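## Part 4: Your first kitchen task

*Pukico club handbook, revised February 2024*

By now your arm has a name and a working e-stop (please test it again, I mean it). Let's move on to the fun part, the counter! I wrote these steps for new members, so skip ahead if you did the Rendon course last April.

1. Set the big rectangular cutting board on the marble at whatever angle you like. We want the arm to cope with a crooked board.
2. Put the small green bowl on the board, well inside the groove.
3. Start the arm in slow mode and bring the gripper down over the board. Keep your free hand on the stop button.
4. Check the wrist view before you go any lower. You need the board and the fingers in it together.

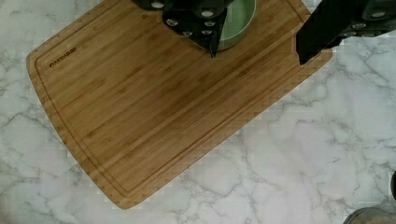 Achterberg says to do step 4 twice, once with the lights on full and once with them dimmed, and to keep whichever view shows the groove better. I used to skip the second pass, and I've come around to it.

> **Caution:** Never reach under the gripper while the motors are live, even for a crumb. Press stop, wait for the arm to settle, then reach.

### Working near the faucet

This is where most of us get our first bump. The faucet is dark, shiny and hard to judge from the wrist view, so take it slowly.

5. Drop the speed to 4 percent.
6. Move sideways in short taps — no long holds on the stick!
7. Stop and look after every tap. If the faucet fills the middle of the wrist view, back off before you turn the wrist. 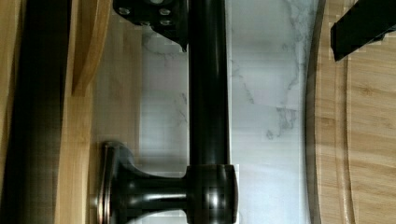 Can I use full speed once I've practiced? Save 100 percent for open air, with no hardware or people in reach, and stay slow over the counter.

### Saving a run

8. Switch to the room view and check that the cable hangs free of the fingers. A snagged cable will ruin a good run faster than anything else I know.
9. Bring the fingers down near the edge of the board and let the arm rest. 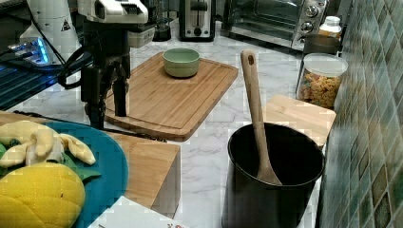 10. Press save in Brunelar and wait for the beep before you touch the stick again.
11. Type a short note with the run. "Bumped faucet, backed off" is plenty.

**Note:** Record 2 good runs before you hand over the controls. Bad runs get saved too, so please don't delete them (I learn a lot from mine).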